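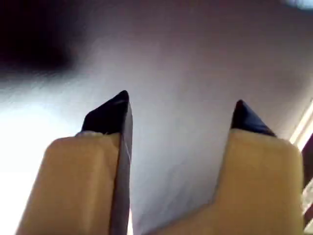
Cloudy patch on the Lallix table top, won't shift

Ticket 400
Opened 7/2/26 by Beverley Sowerby
Product: Lallix table top, pale grey, satin finish
Category: Surfaces and care
Status: Closed

Opening message

Hello! I hope I've picked the right category, there were a lot of them and "my table has gone funny" wasn't one. We've got one of your Lallix tops in the long room, the pale grey that goes a bit lavender when the light's on it, and I do love it, but it has developed a cloudy patch towards the window end. Sort of milky. If you look straight down you'd hardly know, and then you bend to get something out of your bag and there it is.

I've already tried warm water and a cloth, then warm water with a drop of washing-up liquid, then a dry tea towel and a lot of elbow (my husband says too much elbow). It goes away while the top is wet and comes back once it dries. It isn't sticky. There's no smell. My fingernail doesn't catch on anything when I run it across.

Could you tell me whether it's the finish going, or something sitting on it? I really don't want to start scrubbing with anything stronger until I know.

Beverley

Reply from Radymyr Zakharchenko, Zerkeo support

Hi Beverley, thanks for all the detail, it helps a lot. Coming back when dry usually means something is on the finish. Please hold off on cream cleaners, melamine sponges and anything with bleach in it. Could you let me know:

- what you normally clean it with, including anything other people in the building might use
- whether anything warm or damp gets left at that end
- whether the patch has a hard outline or fades out

Radymyr

My answer

Right, I went and had a proper look, with a torch, which I'd recommend to anyone, you find all sorts.

Normally it's a damp microfibre cloth and that's it. BUT I asked next door and Gareth has been giving it a going over with a spray polish from under the sink when he locks up. He meant it kindly! It's the sort for wooden furniture, Yen it's called, with beeswax on the label. He thinks he's been doing it since June. He does the window end first, so I suppose that end gets the best of the bottle.

Nothing hot goes on it as a rule. Mugs live on the trolley.

The edge fades out. No hard line at all, except for one straight bit that I think is where the big tray sits.

Beverley

Reply from Radymyr Zakharchenko

That does sound like polish build-up. The Lallix finish is sealed, so wax has nowhere to go and dries in a film. Try this on a small area first, somewhere near the edge:

1. Dust the top so you aren't dragging grit about.
2. Mix one part white vinegar to 8 parts warm water.
3. Wring the cloth out well. It should be damp and no more.
4. Wipe in straight lines and leave it for 2 minutes.
5. Wipe again with plain water, then dry with a clean cloth.

If the test area looks clear once fully dry, carry on with the rest. You may need to go over it more than once.

Radymyr

Update, first go

Did the corner nearest the door as a test. I used the fish-and-chip sort of vinegar to begin with, then noticed it was brown and poured it away and went to the shop for white. (You might want to put "white" in capitals, Radymyr, some of us skim.)

Anyway the corner came up beautifully. I'd forgotten the colour was that even. The cloth had a yellowy smear on it which I assume was the beeswax, so poor Gareth's evenings are now in my washing machine.

Then I did the cloudy patch and it's better but it isn't gone. I'd say it has broken up, like when a windscreen half clears. I let it dry overnight before judging. Should I make the mix stronger?

Beverley

Reply from Åsmund Wikström, Zerkeo surfaces team

Hello Beverley, Radymyr asked me to look at this one. Please keep the mix as it is. A thick film comes off in layers, and fresh cloths matter more than stronger vinegar. Once the cloth has wax on it you are only moving the wax along. Change it as soon as it feels draggy, and change the water too.

For the straight line by the tray, lay a warm damp cloth over it for 7 minutes before you wipe. Please don't use a scraper, even a plastic one, on the satin finish.

Åsmund

Update, second go

Well, that was it! I'd been using the same cloth for the whole table like a fool. This time I took a stack of old flannels and a second bowl and swapped over every time it started to drag, and Wing-sze came in to do the drying behind me, so we had quite a little production line going with the radio on.

The milky bit has cleared. I got down level with it with the torch again, and all I can find is a faint trace of the tray line, and Wing-sze can't see it at all so it may be me being fussy. I'll give that another warm flannel next week.

One more question while I've got you. Is there anything we should put on it afterwards, to protect it? The Evska shop does a sealing spray and I'd rather ask before I buy.

Beverley

Reply from Åsmund Wikström

Glad it cleared. Nothing on top, please. The finish doesn't need a sealer and a spray would leave you with another film. Damp microfibre, dry cloth, as you were doing before. If the tray line is still there after the next warm cloth, reply here and the ticket will reopen.

Åsmund

Last note from me

Will do, and thank you both. The polish has gone home with Gareth for his sideboard, and I've taped a note inside the cupboard door saying WATER ONLY ON THE GREY TABLE. Happy for you to close this.

Beverley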